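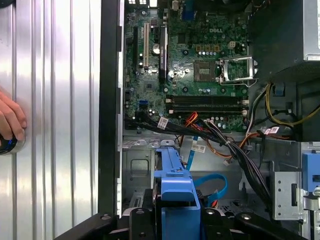

Canto breaks gone again in the Thevar ebook, second build in a row. Verse running on as prose from the horse catalogue onwards, and the songs inside the prose chapters have lost their indents as well. Opening the ticket now so it's all in one place. Build was done on the Dell tower, the one lying on its side with its case open and the green board on show, and the same files on my laptop give the same result, so please can we not spend the morning on the hardware. It's the text. Or the stylesheet. One of the two.

Ticket: Thevar, verse layout and nested quotes
Raised by: Muthu Hegde
Passed to: Danish Malik
Opened: Mar 16, 2023
Priority: high (Jelico want to send it out to reviewers)

What readers see
Illance app: verse set as one long paragraph, no line ends at all. Speeches that quote other speeches close too early, so the old king seems to stop talking half way through his own boast. Chapter titles fine. Notes fine apart from the one under the siege, see lower down.
Kiken app: line ends there, indents missing. Quotes wrong in the same places.
Print PDF: perfect. Annoying.

Tried so far
— Cleared the cache in Illance, reloaded. No change.
— Went back to the stylesheet from the first volume. Indents came back in Kiken, still nothing in Illance.
— Took out the drop caps in case they were the trouble. They weren't. Put them back.
— Turned off the publisher font. Nothing.
— Pasted the horse catalogue into a blank file and retyped the line ends by hand. Works in both apps!! So it's the line ends in the source.

Reply, Danish
Got it, looking. Which manuscript did you build from? The translator sent two. The later one came through her word processor with soft returns in the verse where the earlier one had proper ones, and I think the Illance import throws soft returns away. Would explain why print is fine.

Reply, Muthu
Later one. Had to be, it has the corrected family tree. The earlier one still has the grandfather and the great uncle as the same man, and the curse makes no sense if they are.

Reply, Danish
Right. Don't go back to the earlier one then. I'll run a swap on the later file, soft returns to line tags, verse sections only. Prose has a few soft returns too where she was tidying the page by eye and those need to go altogether. Can't do it blind. Is the verse marked as verse?

Reply, Muthu
Mostly. Songs inside the chapters aren't, they're just italic. So are the dreams, and the ship names. So no, you can't search on italic. Sorry.

I'll mark the songs by hand. The book is about 1000 pages but the songs bunch up in the feast chapters so it's not as bad as it sounds.

Quotes
Separate fault I think. Whole middle section is the messenger telling the queen what the hermit told him, so double marks outside, single inside, then double again inside that. Each paragraph opens with fresh marks and doesn't close till the speech ends, the way old novels do it. The tidy-up script sees an open mark with no partner and kindly adds one. Every paragraph. It's turned the hermit into somebody who keeps stopping and starting.

Danish: script switched off for this title. Will need the marks from the manuscript pasted back in for the messenger's section, p. 98 on.

Note under the siege
Points to the glossary entry for the wrong river. Two rivers, nearly the same name, one accent between them. Link tool strips the accent before it matches. Have renamed the anchors, north and south. Fixed and checked in both apps.

Second build
Songs marked. Swap run. Looked through the feast, the horse catalogue, the lament for the brother.
Illance: verse good, indents good. The lament is lovely at last, short lines down the page like she meant.
Kiken: good, except on the largest text size where the long lines wrap and the wrapped bit sits flush left, so it looks like a new line of the poem. Need a hanging indent.
Quotes: correct as far as p. 50 of the messenger's section in my print-out, haven't read on yet.

Reply, Danish
Hanging indent added, try 30 on the text size slider and tell me if it holds. Also spotted — refrain in the rowing song has a full stop the first time and a comma everytime after. Hers or ours?

Reply, Muthu
Hers. It's in both manuscripts and she marked it stet. Leave it.

Indent holds. Reading the rest of the messenger tonight, then I'll tell Jelico they can have it. Keep this open untill I've done the hermit's last speech, it closes three sets of marks at once and I don't trust it.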